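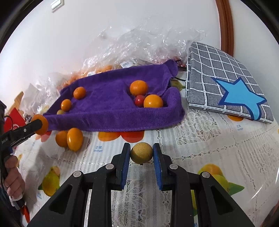
Small, speckled and held between the jaws.

How to Wash and Towel-Dry Citrus Without Losing Any Under the Fridge

Round fruit has one ambition, and it is the floor. I buy mine from the Plevgate market, where it comes in a sack, and for years I washed the lot, tipped it onto the counter and spent the next ten minutes on my knees with a flashlight. The towel method cured me of that. It costs nothing and you already own the equipment.

What you need

One terry towel, bath or hand size, clean. Color is up to you, though lemon juice and cheap dye are not friends.
A table with a cloth on it. Bare glass or varnish is a bowling alley.
A sink or big bowl of cool water.
A soft vegetable brush.
Fruit. Mixed sizes are fine.

Step 1: Sort before you wash

Go through everything dry. Press gently near the stem end and at the bottom, where trouble likes to start. Anything soft, leaking or wearing a gray-green sweater goes in the compost. Dull, rough skin is not a reason to reject a fruit — some of the ugliest ones in the sack are the best eating, and the shiny ones have often just been waxed.

Step 2: Wash

Cool water, a light scrub, no soap. Citrus peel is porous and you will taste the dish liquid in your marmalade. My sister-in-law, Judite Loureiro, used to soak hers overnight for reasons she has never shared. Don't. A quick dunk and a brush is plenty, and 4 pounds should take you less time than finding the brush.

Step 3: Build the rim

Lay the towel out long side toward you. Leave it rumpled. I know this hurts. A towel smoothed flat is a runway, and a lumpy one has parking spaces. Now fold the front edge back on itself so there's a low, fat roll between the fruit and your shirt. Push one of the ends up into a bunch while you're at it.

If your tablecloth is the thick, bumpy kind, the towel will mostly stay put. If it's slick vinyl, put a damp dishcloth underneath at each end or the whole arrangement will go over the side together, which is at least efficient.

Step 4: Load from the back

Put the fruit down one piece at a time. Set, don't drop. Start behind the middle of the towel, where there's the most cloth to catch a roller, and leave a gap between neighbors so air can get in. Big ones go down first. The little ones will settle wherever they please.

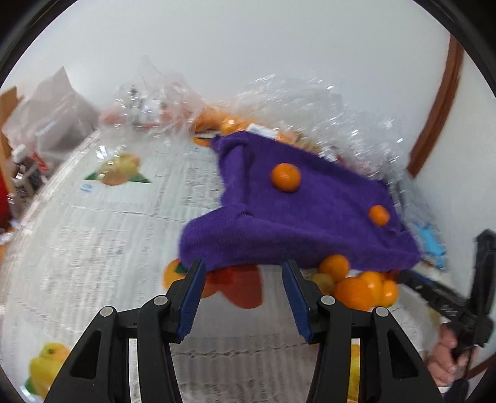 Two oranges on the towel, more fruit in front of it.

Anything you haven't dealt with yet can wait in a huddle up against the outside of the front roll. It works as a bumper from both directions.

Step 5: Blot, turn, wait

Pat the tops with a spare corner. Give each fruit a half turn after twenty minutes, paying attention to the stem end, where water sits and sulks. Then leave them for 3 hours, or until the skins feel dry all over. In October, with the heat not yet on, mine take until bedtime.

Step 6: Put them away

Fully dry fruit goes in the fridge drawer, loose or in a mesh bag. For eating this week, a bowl on the counter is fine. Don't stack more than three deep or the bottom row turns into juice on its own schedule.

A few problems

The fruit rolls anyway. Your table isn't level. Turn the towel so the fat roll is on the downhill side.

The towel smells odd afterward. Hang it up, don't ball it. Wash it before anybody dries their face with it.

My tablecloth is white. Mine too, mostly. Blot drips right away and pick a cloth with a busy print next time.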